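The arm learns to put things away, part two

Posted 13 February 2019 in Workshop, Robots

Filed under things I said would be finished by October.

For anyone who missed part one, I have been building a robot arm to tidy up. The joints are printed, the motors came out of a job lot from Lonby, and the brain is a second-hand laptop with a missing Escape key, which has given the whole project a certain tone. The software is called Starkari, a name I picked at one in the morning and now have to type several dozen times a day.

Part one ended with the arm picking up a sponge and refusing to give it back. I've since rewritten the letting-go code, and it lets go beautifully. It lets go of things I'd like it to keep hold of, too, but a fault in the opposite direction feels like progress.

The shared workshop on Drosdale Road has been very decent about all this. They gave me the kitchen end for the winter, on the understanding that the toaster stays in public ownership. I pay an extra 12 pounds a month for the bench space and have promised not to run anything while people are eating. It was a sensible rule before I arrived and an urgent one a week later.

The job I've set the arm is simple to say. Take the food off the plate, put it in the box, stop. I allowed a fortnight for it. The soft fruit was easy from the first evening, as you can squeeze a plush banana as hard as you like and it bears no grudge. Everything else on the table has been an education. 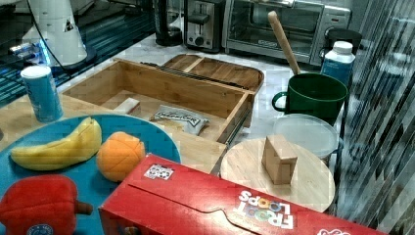

The table as it stands. Fruit (and one pepper) on the plate, wooden box in the middle, cereal along the front.

The cereal box has been the worst of it. It's wider than the gripper opens, so the arm has to take it by the thin edge, and to do that it needs to know which way the thing is lying. Hence the little black-and-white sticker. I held out against stickers for weeks on the grounds that they were cheating. Then I put one on, and the position error dropped to 2 millimetres, and I found my principles were more flexible than I'd thought.

The foil packet is a different sort of trouble. Foil shines, and the depth camera doesn't care for shine. Depending on the lights, Starkari has believed the packet to be a hole, a small hill, and on one occasion a point somewhere beneath the floor, which it made a sincere attempt to reach. I have since added a line that says the table is solid. I'd assumed that was understood.

Then there's the upright block on the round board. It's there as an obstacle. All the arm has to do is go round it. I've watched it take the long way round with great ceremony and then clip it with its elbow on the way home. The path planner only checks the hand, you see, and the elbow is left to make its own arrangements. I know how to fix this. It involves a chapter of maths I've been walking past since the new year.

Numbers, for the three of you who write in about numbers. I logged 658 attempts at the full job over the last stretch, and 63 per cent ended with the right item in the box and nothing on the floor. Most of the failures were the packet. A good few were me, leaning on the table.

I did swap the fingers halfway through. The first set were hard plastic with grooves, and they held the block well and everything else badly. The new ones have rubber pads cut from a Figueroa jar opener, the flat kind you find at the back of a drawer. Best money I've spent on the project, and by some distance the least. If you're building something similar, start with the pads and worry about clever finger shapes later. Glue them with contact adhesive and leave them overnight. I left mine for twenty minutes and spent the next morning picking a pad off the orange.

Next on the list is the elbow, then a proper bracket for the cables, which at present are managed by hope and two bulldog clips. After that I'd like to try the mug. I've bought a spare.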